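Clavwood draft

A Clavwood draft is a classroom writing exercise in which a student writes the same short account several times, each time from memory and without looking at the earlier version. It is used mainly in high school and first-year college composition courses. The name comes from Clavwood, the workshop where Meifang Dai first taught it.

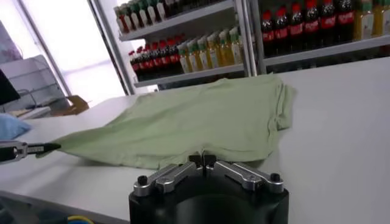

A light green T-shirt on a white tabletop

Method

The student picks an everyday subject and writes 100 words on it. The page is put away, and a new version is written at the next meeting. A full course has six versions. Most teachers allow 12 minutes for each one. Spelling is not marked until the last version is handed in.

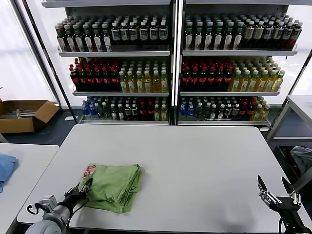
Folded light green cloth on a white table

Subjects are kept plain on purpose. Dai's handbook suggests household chores, meals and short trips, and advises against anything the student has written about before. 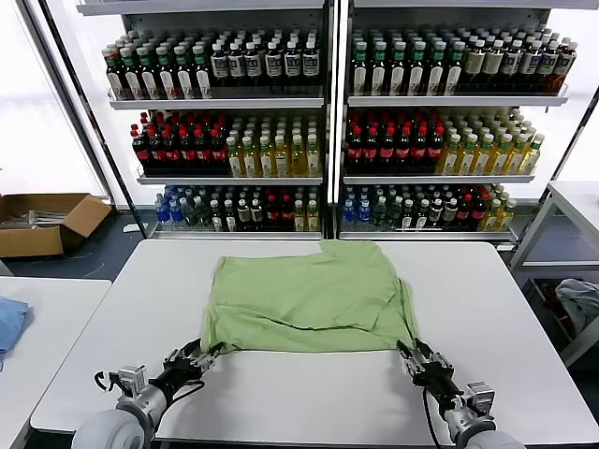 Variants

In the Guo variant, named for the school where Ho-yin Fu worked, students trade subjects after the third version. Wanting Zhong later adapted the exercise for longer fiction, with a limit of 4000 words and only two versions.

Zhong's form is less common in schools, partly due to the time it takes to grade.
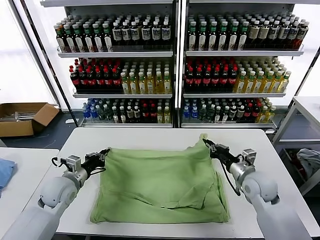 It is still used in evening classes for adults, where groups are smaller and the versions are read aloud. Hongmei Deng has argued that reading aloud changes the exercise, as listeners remember phrases that the writer has dropped.

See also: Freewriting, Revision, Writing prompt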